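Court reporting, week 6 - witnesses and what you can print
Handout, S. Zariņš

Read before the seminar. Bring the Narton judgment, printed if you can.

1. Reporting what a witness said
Attribute everything. "The court heard", "she told jurors". Never state it as fact, even if the defence doesnt challenge it. A quote in the headline still needs the name of who said it somewhere near the top.
Contempt - strict liability once proceedings are active. Active = arrest, warrant, summons or charge. Intent is no defence.

2. Jury out of the room
Legal argument, bail history, previous convictions: leave out until verdict. Most common error in last year's scripts by a long way. If unsure ask the clerk, not the reporter next to you.

3. Relationship evidence
Often the bulk of day one. Keep balance over the whole trial, not every par. If you run the prosecution opening at length, go back for the defence.
Narton: 25 witnesses, 2000 pages of exhibits. Policarpio filed some 125 pars on the opening and four on the defence case. Discuss - was that fair and accurate?

4. Scenes and reconstructions
Say what the jury was shown and who made it. Plain words for the layout, no adjectives that take sides.
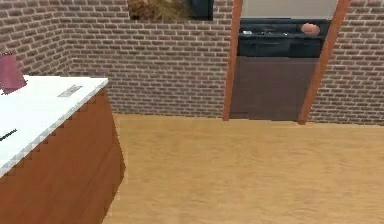 Fig. 2. Computer-rendered kitchen: island with white worktop and reddish-brown wood-tone base.

5. For next time
Write up the Stidura opening from the transcript, 1000 words max, contemporaneous so file by 5pm same day. Mark every attribution in pen. Late copy gets read but not marked.
Reading: Policarpio, chapters 3 and 4. Skip the bit on inquests, we do thatin August.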